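**Lamont hand-held gripper, two-finger** — as shown at the Cirketby open day in May

Two black fingers, and a person to carry them about. The Lamont goes wherever your arm goes, including, at Cirketby, toward a small bin that says "Hello." Visitors said hello back more often than they'd admit.

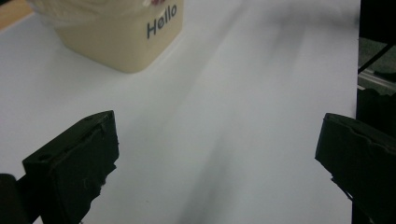

Marion Mackay wrote afterward that she'd had a turn and would like it noted that holding the thing steady is harder than the brochure lets on. It has been noted. The brochure stands.

Tabletop work is what it's for: cups, bins, the stuff of any office kitchen. Demo turns ran 13 minutes, or until Kálmán Lengyel wanted his gripper back.

- Opening: 152 mm
- Finger pads: replaceable, sold in sets of 2
- Dignity while operating: varies
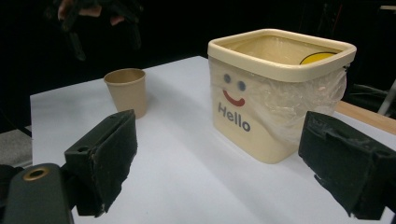
Can I book a demo for my own team? Write to Davina Lindsay at Cirketby with a date and a head count — mornings are easier to get.

Spare pads ship separately. Order before you need them.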